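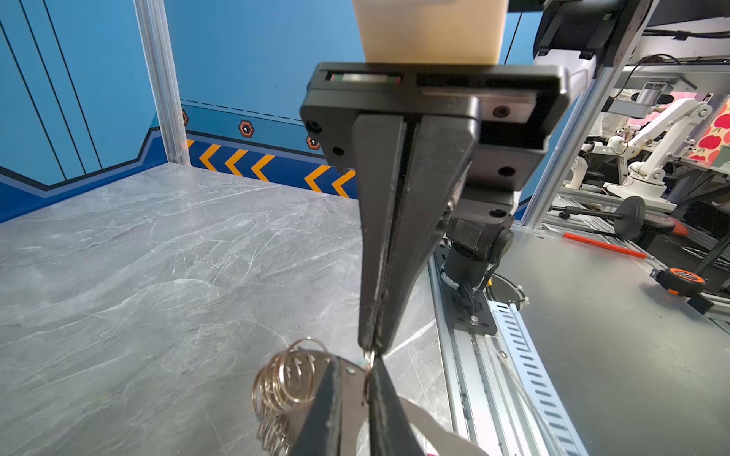
According to one reviewer on the product page, the laugh track on episode four sits noticeably lower than on the broadcast version, and the jokes play better for it. The level was not changed for this release. The broadcast version was compressed before transmission, and the discs were made from the studio tapes.

Zedgate: The Complete Series
Two-disc DVD set
Label: Plondska
Release date: 2021-09-11
Status: In stock

Zedgate is a studio sitcom set in the ticket office of a regional bus company. It ran for one season of nine episodes and was not renewed. This set contains all nine in production order. Broadcast order differed: the episode in which the office is painted was shown before the episode in which the paint is bought. A printed card in the case lists both orders.

Contents

Disc 1: Episodes one to five, opening title sequence without text
Disc 2: Episodes six to nine, unaired pilot, outtakes, two trailers

The unaired pilot uses a different set and a different actor in the role of the night clerk. It was transferred from a viewing cassette, the only surviving source. Tape dropouts are present in the second half, along with a burned-in time code. No attempt was made to crop or cover the code.

Picture

Standard definition, NTSC, full frame. The studio tapes were transferred by Ukavo in April. Interlacing is preserved on all episodes. Players and televisions with automatic deinterlacing will handle the material correctly in most cases. If horizontal combing is visible during fast movement, set the player to video mode instead of film or auto.

Color was adjusted between cameras where the match was poor, mainly in the wide shots of the waiting room. Noise reduction was not applied. Some video noise is visible in dark areas, most of all in episode seven, which takes place during a power cut. 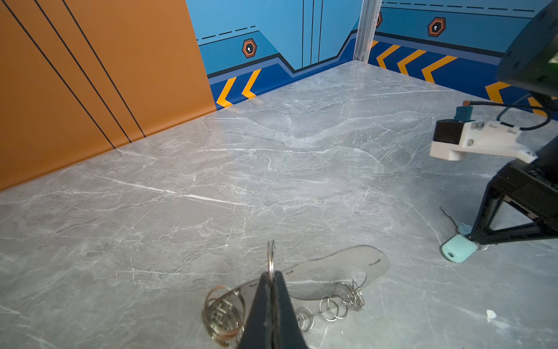

The location inserts in that episode were shot on film and edited to tape at the time of production. The film elements are lost, and the inserts look softer than the studio material around them.

Sound

Dolby Digital, two channels, 192 kbps. The program audio is mono and is carried identically on both channels. Audience microphones were mixed live and cannot be separated from dialogue. Hum on episode two was reduced with a narrow filter. Theme music is original on all episodes. One song heard on the office radio in episode six was replaced for licensing reasons, with a loss of two lines of overlapping dialogue.

Subtitles

English for the deaf and hard of hearing on all nine episodes and the pilot. The outtakes are not subtitled.

Packaging

Clear case, reversible sleeve, folded booklet. The booklet contains an episode guide and an essay on the series and its short run. The first pressing is limited to 1,000 copies and adds a cardboard slipcase. Later pressings have the same discs and booklet without the slipcase.

Playback and returns

Region 1. The discs will not play on machines locked to other regions. Faulty discs are exchanged by the distributor, Rashidi. Include the matrix number from the inner ring of the disc with any request. Slipcases damaged in transit cannot be replaced once the first pressing has sold out.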